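Bremton Household Words: data card

Version 8, dated 20/09/2025
Maintained by Wing-sze Mak and Reinhold Hagedorn

What is inside

Bremton is a list of 456 English household words with simple definitions, made for evening classes of adult learners. Each word has one definition and one example sentence. The words were proposed by teachers and checked by Loretta Haddad, who is a native speaker.

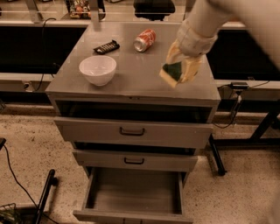
Words from the kitchen group: bowl, can, sponge.

File format

There is one text file, with tabs between the columns. The columns are word, group, definition, sentence and note. The encoding is UTF-8. Please do not open it in a spreadsheet program and save it again, it changes the quotation marks and we had to repair this already in July.
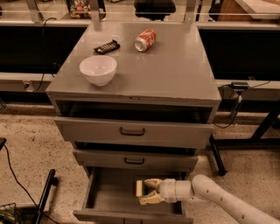
The note column is empty for most words. When it is filled, it tells about a difference between American and British use, for example "faucet" and "tap". Spelling in all other columns is American.

How the definitions were written

A definition uses only words from our basic list, which has 314 entries. This was sometimes difficult. For "drawer" we wrote 9 versions before Auður Holst was satisfied with it.
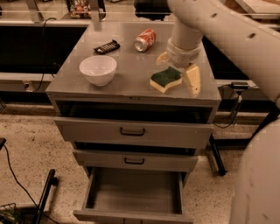 Two teachers read every sentence independently. If they did not agree, Fikri Nair decided.

Known problems

The group "bathroom" is too small. Some words belong to two groups but are listed only in one. Plural forms are missing.

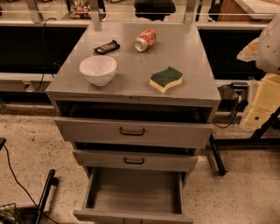 Bowl and soda can, both in the kitchen group.

Use

You may copy and change the list for teaching. Please keep the names of the maintainers in the file. Corrections can be sent to Reinhold, with the word in the subject line.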